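Runach Winter Trade Evening: was it worth the drive?

Posted by Tài Ninh, 7 November 2022

I have been to enough garden center "preview evenings" to know the routine. You get a paper cup of something warm, a discount card that runs out before you can use it, and a walk past every shelf of candles in the county before you reach a single plant. So when the Runach invitation came in the mail promising a full tour of the growing houses, the bulb store and the new potting line, I put it on the fridge and mostly expected to be annoyed.

I went. I was annoyed in places. But I was there for three hours, and I'd only planned on one, so some of it must have worked.

Getting there

Runach sits past the Lovbridge turnoff, and the signs are bad. The invitation map shows the old entrance, which now has a chain across it. I turned around in a church parking lot along with two other cars that had made the same mistake. If you go to the December evening, keep driving until you see the long glasshouse on your left and turn in right after it.

Parking was on grass. It had rained all morning. Wear boots.

The sale area

They put you through the sale area first, of course. The banner outside said "up to half off everything for winter," and I have opinions about "up to." I walked the aisles with a pen. Most of the outdoor lights had a few dollars knocked off. The half-off tags were on garden hose, citronella and a pallet of beach umbrellas, so if you need a beach umbrella in November this is your moment.

The bulbs were better. Mixed daffodils were $7 a bag, and the bags were a decent size. I squeezed a lot of them through the mesh, which I recommend anywhere, and found only a couple of soft ones. The tulips I would leave alone. Several bags had blue mold showing on the skins and a good many bulbs had started to sprout. A young man in a Runach fleece told me a little mold was normal. He's right that a little is normal. This was more than a little, and they were still full price.

Also, the hyacinths were labeled "prepared for indoor bloom," but there was no date on them anywhere and no one could tell me when they'd been chilled. If you want flowers for the holidays that is the one thing you need to know. I put them back.

The Christmas trees

Cut trees weren't in yet. What they had was a display of potted ones, and a sign saying you could plant your tree out after the holidays and enjoy it for years. I asked whether these were grown in the pot or dug from the field and potted up for sale. I got three answers from three people. The last one, an older woman who obviously knew her trees, tipped one out so I could see. It was dug. The roots had been chopped square and there was loose compost packed around them. She said it would have "a fair chance" if kept outside until the last minute and brought in for no more than a week. I appreciated her being straight with me. I'd have appreciated it more on the sign.

The price was $36 for a tree that came up to my belt. You can do better at Beddoe, where they really are pot grown, though Beddoe's sell out early and they won't hold one for you without a deposit.

The tour

We went around in groups of 13. Our guide was the production manager and he was a fast talker, but he took questions and didn't duck the awkward ones. I'll go through it in the order we did.

First was the propagation house. Warm, bright, very clean floors. Trays of pansies and violas for spring, cyclamen on the side benches nearly ready to go out. I looked under the benches, as I always do. There was some liverwort, a few dropped pots, no weeds in seed. Yellow sticky traps were hung all the way down and they had recent dates written on them. I've seen growers hang those up as decoration and never look at them again, so credit where it's due.

I asked about peat. He said they are "moving toward" peat-free. I asked how far they had moved. He said the bedding was on a reduced peat mix and the shrubs hadn't changed. That means they still use peat in everything. The banner in the shop has a big green leaf on it and the word "responsible," and I think customers deserve to know what sits behind that word.
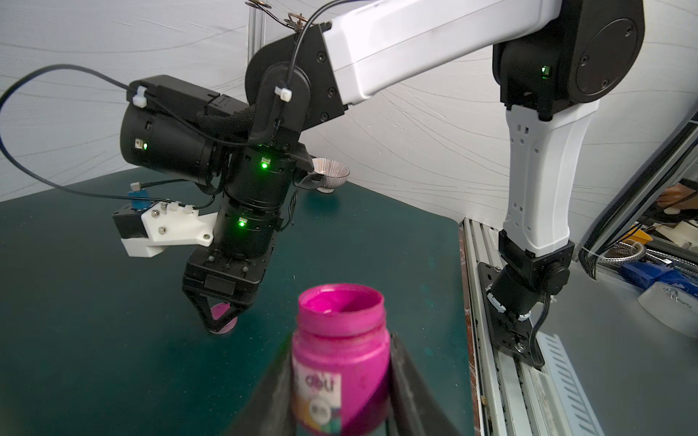
Next came the potting line, which the invitation had made a great fuss over. It fills pots, drills a hole in the compost, and moves them along a belt to where people set the plugs in by hand. It was running when we came in and stopped a few minutes later with a jam at the filler. They cleared it with a piece of broom handle. The guide said the line had doubled what they could pot in a day. Maybe it has. He didn't give us the before and after figures and I didn't see enough of it working to form a view.

What I did notice was how deep the plugs were going in. A few of the primroses had their crowns buried, and that is how you get rot by February. I said so to the woman at the end of the belt and she said yes, she'd been pulling those out, and showed me a crate of them. So somebody is checking. I bought my primroses from the front of the shop afterwards and turned every one of them around in the light before it went in the cart.

The bulb store was the high point for me, and I suspect the low point for everyone else. It's a cold, dim shed with slatted crates up to the roof. It smells right – dry, papery, a bit like onions. The crates in the store looked far better than the bags in the shop. I asked how long the bags had been sitting out front under the heaters. "Since the end of summer," he said, and then he seemed to hear himself say it. I would bet that is the whole story with the tulips.

We finished in the shrub yard with flashlights. It was too dark to judge much. I found hellebores that looked strong, and a row of discounted hydrangeas that looked like sticks, though in November they should. The discounted roses were pot-bound. I lifted one and the roots had grown through into the ground cloth. For $5 you might take a chance on one, and I did, with low hopes.

The talk

There was a talk in the café on "Color in the Winter Garden," given by someone from a garden design firm over in Lilbridge. It was mostly a pitch for the Lilbridge firm. She had nice slides of dogwood stems and witch hazel and some sound advice on planting them where the low sun comes through. Then came a long stretch on outdoor rugs. I slipped out at the outdoor rugs.

The mulled cider was free and tasted like it. The cheese scones were not free and were excellent.

What I bought

Four bags of the daffodils. Six primroses. One hellebore, a dark one with no name on the label beyond "hellebore, dark." The sad rose. I didn't use the discount card, because it starts the week after the event and is only good on purchases of a size I have never made in my life.

Would I go again?

For the tour, yes. It's rare that a place this size lets you look under the benches, and the growing side looked to me to be run by people who care how things turn out. The shop side I'm less sure of. The two halves don't seem to talk to each other. Good bulbs are going out of a cold shed and getting cooked beside the scented candles, and the person who could explain the Christmas trees properly was off in a corner restocking twine.

If you're going in December, skip the sale aisles and get your name down for the first tour slot while there's still some daylight for the shrub yard. Take a flashlight anyway. Ask for your bulbs from the store and see what they say – I asked at the checkout and was told it wasn't possible, but I hadn't met the manager's eye while I was asking.

I'll report back on the rose in the spring. The daffodils went in the day after, along the back fence, under the old pear.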